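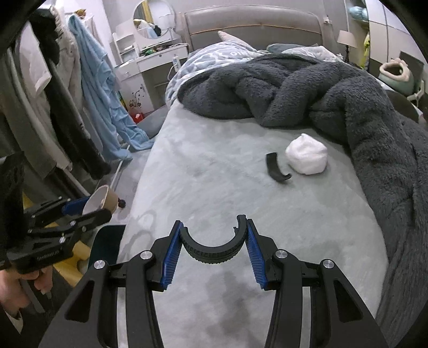 Bruvamwood Bed Tidying Records

Version 3
Released March 2025
Maintained by Nedano

Summary

Bruvamwood is a set of 688 written records on the tidying of beds in lived-in rooms. Each record covers one bed at one time: the bedding on it, the small items left on or beside it, and the steps used to put it in order. The text is in English. Records were written on site by the person doing the work and then checked by a second reader at Nedano.

The set is meant for people who work on household vocabulary, task lists and written instructions for domestic work. It has also been used to test search over short technical notes.

Contents

records.csv: one row per record
steps.csv: one row per tidying step, linked to records.csv by record_id
terms.txt: the controlled vocabulary for bedding, surfaces and small items
changes.txt: edits between versions
LICENSE

All files are UTF-8. Fields are separated by commas and quoted where needed. Line endings are LF.

Fields in records.csv

record_id: string, unique, never reused after deletion.
sheet_type: fitted, flat, both, none.
sheet_texture: free text from terms.txt, such as velvety, smooth, ribbed, brushed.
sheet_color: free text, one main color and at most one modifier. "Pale grey-blue" is valid. "Blue/grey?" is not.
sheet_marks: none, faint, clear. See Marks below.
cover_type: blanket, quilt, duvet, throw, none.
cover_state: flat, folded, bunched, hanging, off_bed. More than one value is allowed, separated by semicolons.
items_on_bed: list of terms, separated by semicolons.
items_on_floor: same format, limited to items within arm's reach of the bed.
notes: free text, up to 200 characters.

Fields in steps.csv

record_id: key to records.csv.
step_order: integer, starting at 1.
action: pick_up, discard, set_aside, shake_out, pull_flat, fold, tuck, wipe, launder.
target: a term from terms.txt.
destination: a term from terms.txt, or blank.

Order of work

Most records follow the same order. Small items come off the sheet first, then floor items next to the bed, then the cover, then the sheet. Records that depart from this order are kept as written. Do not sort steps by action.

A plush blanket is recorded as one target even if part of it is hanging over the edge of the mattress. The usual steps are pick_up, shake_out, fold. If the blanket is spread over the bed again at the end, the last step is pull_flat with the destination "bed".

Cotton and other light items

Cotton balls and wads of loose fiber are listed under "cotton". Size is not coded. On plush and velvety fabric they leave lint, and the lint is not a separate item unless a step was written for it. Writers were told to use set_aside for cotton that looked clean and discard for the rest. Agreement between writers and second readers on this point is poor, and users should treat the two actions as one class if the difference matters to their work.

Small rubber pieces, caps, clips and similar parts go under "loose part". The vocabulary has no finer terms for these. A loose part is always set aside and never discarded, with one destination, "parts tray".

Cups and bottles

Cups are coded by material (paper, plastic, ceramic, glass) and by position (upright, tipped). A tipped cup does not imply a spill. Spills are recorded only in notes. Bottles are coded by size (small, large) and cap (capped, open, not visible). Contents are not coded. Version 2 had a contents field, but it was filled in too unevenly to keep.

Marks

Faint darker patches on pile fabric are often a change in the lie of the pile and not dirt. Writers were asked to brush the patch by hand once and look again. If the patch changed, the value is "none" and the notes say "pile". If it stayed, the value is "faint" or "clear". Records written before this rule was added have the word "unbrushed" in notes. Their values are not comparable with the rest.

Collection

Records were written in furnished rooms made available by Abdella, a rental firm. Rooms were not prepared or staged for the work. Writers had a printed form and the vocabulary list. The form was replaced after the first 18 records to add cover_state, and those records were filled in again from the writers' longer notes.

Records with names, addresses or other personal details in the notes were edited before release. The edits are not marked.

Known problems

Grey is overused. Writers chose it for many dark covers that a second reader called charcoal or brown. The first writer's value was kept.

"Blanket" and "throw" overlap. The vocabulary separates them by size, but size was judged by eye.

items_on_floor is blank in some rows where the floor was not checked. A blank and "none" are different values. Some spreadsheet programs will import them as the same thing.

Bunk beds, cribs and sofa beds are out of scope.

Loading

Any CSV reader will work. Read record_id as a string, or leading zeros will be lost. Join steps.csv on record_id and sort by step_order within each record. There are no predefined splits. If you make your own, split by record and keep all steps of a record together.

Related sets

Plillavance covers closets and shelving and uses the same action list. Its terms.txt is longer and is not a drop-in replacement. "Fold" in Plillavance includes rolling. In Bruvamwood it does not.

Corrections

Send the record_id, the field, the present value and the proposed value. Accepted corrections appear in changes.txt in the next version.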